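Playtesters wanted for Pomby, a side-scrolling action game for two players

Posted in: Jobs and calls / Testing
Place: Fostholm, or from home
Paid: yes, by session

Vurken is a small game studio in Fostholm. We are now in the last part of the work on Pomby, and we look for people who want to play it before it is finished and tell us what they think. The call is open until the middle of October, but we read the letters as they come in, so it is good to write early.

What kind of game it is

Pomby is a 2D action game with hand-drawn animation, made for two players on one screen. One player can also play it alone, but then some of the rooms are different. You run, climb, throw things and get thrown yourself. There are 90 rooms in the main part of the game, and a second part called Sorrentino, which opens after the first ending. Sorrentino is much harder and we have tested it very little.

If you grew up with arcade machines, you will feel at home quickly. If you have never played such a game, you are also welcome, and for the early rooms we would even prefer you. Our own team has played them so many times that we do not see anymore what is difficult in them.

Who we look for

We have three groups, and you can apply for one of them or for more.

Group A, beginners. You play games a few times in a year or not at all. You will play the first hour of Pomby together with another beginner whom you do not know, or with a friend if you bring one.

Group B, regular players. You play every week, on console or computer. You will play the full main part during several evenings. Please have patience for bugs, because there will be bugs.

Group C, players for Sorrentino. You like hard games and you can play the same room again and again without getting angry with the controller. Here it is useful if you can explain in words why a jump felt wrong. "It felt late" is already a good start.

You must be 18 or older for all groups. You do not need any education in games. You need enough English to read the form and to talk with us, and it does not have to be perfect English. Mine is not perfect either.

What happens in a session

1. You come to our studio at 5:30 in the evening, or you connect from home at the same hour. Damilola Amadi meets you and shows you where to sit. She will ask you to sign a paper saying that you do not share pictures or videos from the game.

2. You play for 90 minutes with one break. We record the game screen and the buttons you press. We do not record your face. Damilola is in the room but she does not help, also when you ask her. Please do not think she is rude, she has to stay silent.

3. In the break there is tea, coffee and something to eat. Tell us in your letter if there are foods you cannot have.
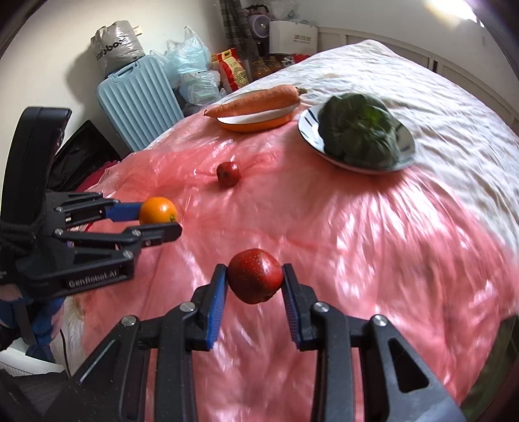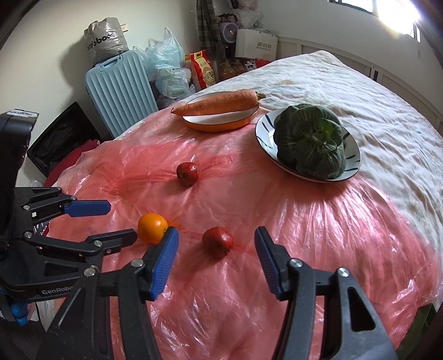

4. After the break you play again, normally with another pair of characters. Then you fill in a form with short questions, and at the end we talk for 15 minutes.

What you get

We pay 400 kronor for each session in groups A and B. Group C gets the same amount, plus a printed art book when the game is out. All testers get a copy of Pomby for the system they choose, and their name in the credits if they want it there. If you come by train or bus, keep the ticket and we pay it back.

If you test from home

You need a computer which is not older than six or seven years, two controllers and a stable connection. We send you a key for the test version, and it stops working after the session. Afonso Moreira, our programmer, will check the setup with you some days before. It takes ten minutes and it saves a lot of trouble later. At this moment we have a version for Windows only.

Accessibility

The studio is on the ground floor and the door is wide enough for a wheelchair. In the game all buttons can be changed, and the flashing effects can be turned off. We would like very much to have testers who play with one hand, who are color blind, or who use special controllers. Bring your own equipment if you have it. Conceição Rebelo is responsible for this part of the game, and she can answer your questions before you decide.

How to apply

Send a short letter to Britt-Marie Dahlgren through the contact form on the Vurken page, with "Pomby test" in the subject line. Please write:

- your name and age
- which group you want (A, B or C)
- if you come to Fostholm or play from home
- which evenings are usually free for you
- the last game you finished, or the last one you stopped playing and why

A CV is not needed. We answer every letter within two weeks. If there is no place for you in this round, we will ask if we may keep your address for the next one, and we delete it if you say no.

People who work at another game company can also apply, but please tell us about it in the letter.

Raimonds Rebane
Lead designer, Vurken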